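Trivard Home Handling Group
Minutes of the meeting of 8/7/22

Minutes taken by Ainhoa Ortuño
12 shares | 3 comments

We started a few minutes late, as usual, and I'd like to put on record a thank-you for the peaches, which went around the table twice and made item 2 a good deal friendlier than it might have been. The previous minutes were accepted with one correction: the spare battery packs went to Birkent, where they still are, and I had written that they came back.

1. Where the collection stands

We have almost 400 usable bedding examples. Everyone had hoped for more by now, but the ones we have are much cleaner than the spring batch and I think people should feel good about that. Pillowcases are well covered. Blankets are behind, especially the thick ones, and it was agreed that blankets come first until the next meeting. The Birkent homes will take the extra sessions if the hosts are willing, and Ainhoa will call them and ask nicely.

2. What counts as a finished example

This took up most of our time. Głowacki, who are doing the labeling for us, sent a long and very polite letter asking when a blanket task begins and ends. Some collectors press record while they're still walking up to the bed, and others wait until the fingers are already on the cloth, so the labelers have been trimming the beginnings by guesswork. After a lot of back and forth we settled on this: the example begins with the gripper open and the cloth in view, and ends once the fingers have let go and pulled clear. A dropped corner stays in, as long as the collector picks it up again and carries on. If they put the tool down or use their other hand on the cloth, the example gets marked as broken and they start over.

There was some worry that keeping the dropped corners would teach the system to drop corners. Lustton's people, who train the model, would like to have the recoveries all the same, and they asked for them to be tagged separately so they can try it with and without. Agreed.

3. Pace

Nine collectors are signed up and seven of them turned in work this time. Several said they feel rushed and squeeze the trigger faster than they would at home with nobody waiting. We would much prefer slow and steady hands, and the session target has been lowered to suit. Please take a rest after every five tries – sore thumbs were mentioned more than once, and we don't want anybody putting up with that for our sake.

4. Grip pads

A short item. The textured pads pick up fluff. Collectors should wipe them between blankets with the dry cloth in the kit, and leave the screws on the fingers alone, even if one looks loose. Send the whole tool back and we'll get it looked at.

5. Rooms

We talked about whether to tidy the bedrooms first. The feeling was that we should leave them as people live in them, apart from mail, medicine and family pictures, which must be put away before recording. Bright windows are fine. Very dim rooms should be noted on the session sheet so Głowacki can hold those back for a second look.

6. Anything else

The November gathering will be at Birkent if the downstairs room is free. Lustton offered to bring some early results along, with the warning that they may be a little dull.

Comments (3)

birkent_host
Please add that the kit cloths need washing. Mine came with someone else's fluff already on it!

R.
On item 2, does turning the blanket over partway through count as a new example, or do I just keep going?

Ainhoa Ortuño
Keep going, R., it's all one example as long as the cloth stays in the task, and I'll put that in the collector notes along with the washing (sorry about the fluff, you're quite right). Another thing I should have written under blankets is that we'd like the grasps spread out more. Most of what we have is neat corners, and people don't always take hold of a blanket that way at home. Go for the bunched parts too, like the teal fleece beside the white sheet, with the blue pad right up against the folds – and please leave any patterned pillows where they are, zebra stripes and all, as they're part of the room. If you're not sure whether a fold is too thick to try, try it and write a line on the sheet.
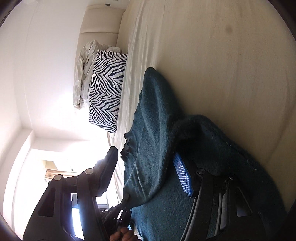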